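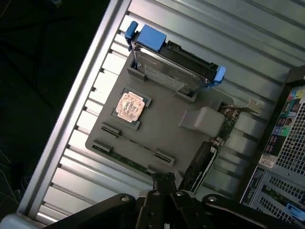
Ticket 1698
Opened: Apr 20, 2025
Site: Flernanau records office
Service: Climent shared calendar and room booking
Priority: 3
Assigned to: Bheki Mahlangu
Status: Pending user confirmation

Reported problem
Room bookings made through the Climent web form appear one hour late in the shared calendar. Staff at the Zarngate branch report the same fault. Bookings entered directly in the calendar are correct.

Log
Entry 1. Fault reproduced with a test booking for the Delorme Room. The form accepted 11:00 and the calendar displayed 12:00. The confirmation email carried the correct time.

Entry 2. Account settings reviewed for the 7 users named in the report. All profiles show the correct time zone. The form itself was found to be using a fixed offset that does not follow daylight saving time. 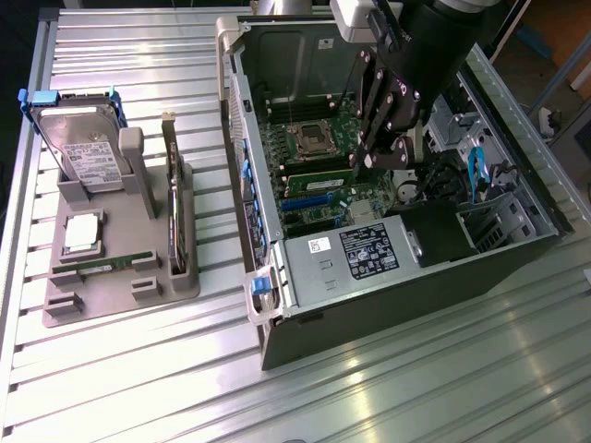
Entry 3. The offset was removed and the form now reads the time zone from the office profile. Two users asked whether the fault could lie in their desktop computers and whether these should be sent in. Hardware work is handled under a separate request and is not required for this ticket. Users should sign out of Climent and sign in again.

Entry 4. Existing bookings are not corrected automatically. Room coordinators are asked to review all entries through the end of May and to re-enter any that display the wrong hour. Recurring bookings must be deleted as a series first.

Outstanding: confirmation from Zarngate.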